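机器能替你收拾厨房了吗?Kallwood公布Flomalgate家务测试结果:还差得远,不过比我想的近

Kallwood新闻稿
10月发布,可随时转载

【Thân讯】每次在外面跟人说我是做家务机器人的,对方十有八九会问同一句话:“那它什么时候能帮我洗碗?”我以前会绕着弯子答,讲一通夹爪、控制算法,讲到对方开始看手机。这次我想干脆一点,把我们手里的数字摆出来,大家自己判断。

今天Kallwood正式公布Flomalgate项目第一阶段的测试结果。Flomalgate这个名字有点拗口(我们内部也经常念错,后来就都叫它“弗洛”了),它想弄清楚的事情倒很朴素:把一套双臂机器放到一张桌子前面,桌上摆的都是普通人家里会有的东西,让它去拿、去放、去递、去收,看看它究竟能干到什么程度。我们用的软件叫Plokunetti,是自己写的,前后改了很多版,这次测的是目前对外合作用的那一版,没有为了测试专门调过。

先说结果。第一阶段持续了近四个月,一共跑了1,966次任务,从头到尾没有人插手、自己做完并且做对的有806次。是的,还不到一半。我知道新闻稿里一般不这么写,市场部的同事看到初稿的时候也沉默了好一会儿,但我觉得这个数字值得老老实实放在前面。你要是请了一位钟点工,十件事里有六件得你去救场,你大概第二天就不请了。

那为什么我还挺高兴?因为这806次里头,有很多是我去年压根不敢想的。比如两只手配合着换手:左边拿起来,递到右边,右边接住再放下。人做这个动作根本不过脑子,机器做起来可太费劲了,两只夹爪稍微错开一点,东西就歪了。现在它能做了,虽然慢,慢到你会想伸手去帮它一把(请忍住,伸手就算失败了)。

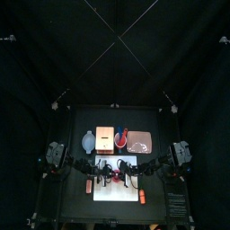 Flomalgate双臂测试台。两只夹爪在白色板子上方靠拢,中间是红色的圆形物件;后排有浅蓝色半透明容器、木盒、插着用具的杯子和方盘。

再讲讲失败的那些,我个人觉得这部分更有意思。

我们把没做成的任务一条一条回看,分了类。其中单独拎出来的一类叫“掉落”,也就是已经夹住了、又在半路上松脱的,一共114次。这个数比我预想的要小!我原来以为掉东西会是头号问题,毕竟大家在网上看机器人出洋相的视频,看到的多半就是掉东西。真正占大头的是犹豫:机器伸过去,停住,退一点,再伸过去,再停住,最后时间到了。看回放的时候特别像我站在超市货架前挑洗洁精。

犹豫的原因五花八门。透明的东西是老大难,透明塑料瓶、半透明的盒子、皱巴巴的塑料包装,光一打过去边缘就糊成一片,软件对“它到底在哪儿”没有把握,就不敢合上夹爪。软的东西也难,捏一下形状就变了,刚才算好的位置全部作废。还有一种情况我们起初没料到:几样东西挨得太近。杯子里插两把长柄用具,要单独抽出一把来,旁边那把会跟着晃,机器一看,咦,场面变了,于是从头再想一遍。

厨房里的活儿恰恰就是这些东西凑在一起。水槽边上哪有整整齐齐隔开摆放的?所以每当有人给我看一段机器人叠毛巾的漂亮视频,我总想问一句,毛巾旁边要是再扔一只袜子呢?

我们在Thân的测试间里对摆放方式做了不少调整。同一批物件会换位置,有时候换掉其中一两样,有时候只是把盒子挪开一点点。看着很琐碎,可对Plokunetti来说,挪一点点和全部重摆,难度有时候居然差不多。这一点我们还没完全想明白,第二阶段会接着查。 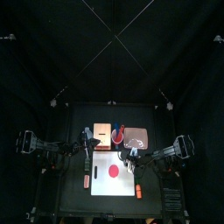

同一张测试台上的另一组摆放:左侧夹爪旁有一只白盖透明塑料瓶,白色砧板上有红色圆形图案,砧板右前方放着绿帽的橙色记号笔。

说到这里,估计有朋友要问店里和车间的事了。我们确实也收到过不少小店主的来信,问能不能拿它来理货、装袋、擦台面。我的回答是:看你说的是哪一段活儿。如果是同一种盒子、同一个位置、同一个方向,一天重复很多遍,那现有的自动化设备早就能干,而且干得比我们快,真用不着找我们。如果是客人刚走,桌上剩下杯子、餐巾、半瓶水,还有一把不知道谁家小孩落下的勺子,那么目前没有哪套系统能让我放心地说“交给它吧”,我们自家的也不行。

中间地带倒是有得聊。我们觉得最先能用起来的,会是那种“人在旁边、机器打下手”的活儿:人把菜切好,机器把砧板边上的东西归位;人在收银,机器把用过的托盘摞到一边。慢一点没关系,做错了有人顺手纠正,出了岔子也不会烫着谁。这类任务在第一阶段里表现确实比较好,尤其是物件不透明、形状硬、颜色跟桌面反差大的时候。

我也想坦白几件这次测试没有覆盖的事,免得大家看完产生误会。

第一,没有水。洗碗这件事我们这次一次都没测,所有任务都是在干的桌面上完成的。湿碗有多滑,各位都有体会,我暂时不想在这上面丢人。

第二,没有热源,也没有刀。涉及安全的部分我们单独立项,进度会另外公布。

第三,桌子是固定的,机器也是固定的。家里的活儿有一大半是走来走去,从客厅走到厨房,弯腰,踮脚,绕过躺在地上的猫。这些它统统不会。

第四,这里说的“做对”,标准是我们自己定的:东西到了该到的位置,没有倒,没有掉,在限定时间以内。有合作伙伴觉得这个标准偏松,也有人嫌太严,我们把完整的评分说明放进了技术附件里,欢迎来挑毛病。挑得越具体越好,光说“不靠谱”我没法改呀。

接下来做什么?第二阶段已经在准备了,重点就是前面讲的犹豫问题。我们打算让Plokunetti在没把握的时候学会先轻轻碰一下再决定,就像人在黑灯瞎火里摸床头的水杯那样。另外会增加透明物件和软包装的比例,这意味着成功率很可能先往下掉。到时候数字难看,我照样会发新闻稿,标题可能还会更长。

我们也在找愿意提供真实任务清单的家庭和小店。不需要把机器搬到您那里去,只要您告诉我们,一天里最烦人的、手上动作最多的那几件小事是什么,越琐碎越好。我自己交上去的是“把洗碗机里的保鲜盒和盖子配成对”,团队里的人看了都说太难,建议换一个。我没换。

常有人问我家里用不用自己公司的机器。不用,我家的碗现在还是我洗。要是哪天有变化,我会第一个写出来告诉大家的。

关于Kallwood
Kallwood研发面向家庭与小型店铺的双臂操作系统,测试间设在Thân。公司的操作软件Plokunetti目前供合作单位试用,尚未面向个人用户销售。Flomalgate是公司针对日常家务与店务动作设立的长期测试项目,各阶段结果均公开发布,失败记录一并收录。

媒体垂询
采访、参观测试间或索取技术附件,请与Kallwood新闻联络处联系。参观一般安排在上午,来之前请先说一声,我们好把桌子收拾一下(人工收拾)。

本稿由Kallwood项目负责人撰写,文中数据均出自Flomalgate第一阶段测试记录,转载请保留出处。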